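Progress report to the Erkden Fund
Community cooking classes, Trurness
Saturday, October 24, 2026

Hi Shiela,

You asked for something short this time, so I'll try! The big news is that the evening classes are full. We have 22 people signed up for the fall, mostly from Trurness itself, plus a few who drive over from Itholm after work (bless them, that road is awful in the dark). We've run five sessions so far and have seven to go, which takes us into January with a break for the holidays.

Soup week was the favorite by a mile. I had planned to do lentil and leave it there, but people kept asking about using up leftovers, so we threw out my plan and spent the whole evening on stock and whatever folks had in the fridge at home. I'm going to keep a session like that in every term from now on.
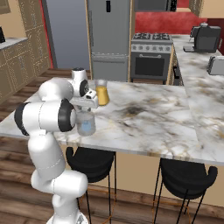

Bread week was harder. Two hours is too short for a proper rise, and half the group went home with dough in a bowl and a page of instructions. Florante Dalisay, who teaches the Itholm group with me, wants to start the dough himself in the afternoon next time – I think he's right, and he's offered to do it without extra pay, but I'd like to find him the money.

Speaking of money, we've spent nearly 800 of the grocery budget. That's a bit ahead of where I said we'd be, and it's almost all cheese and cooking oil. I've moved the fish session to the spring and put in a bean chili, so we should even out before the holidays. 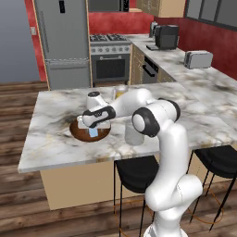 The recipe booklet is behind, and that one is on me. The text is done except for the dumplings, but I still need someone to check the Spanish pages. Tan Print can hold our slot until the second week of January, and I'd like to use it.

One question for you – can we shift what's left of the travel line over to childcare? Three parents have told me they'd come every week if we had it. I can send the numbers whenever you want them.

Thanks again, and come eat with us sometime!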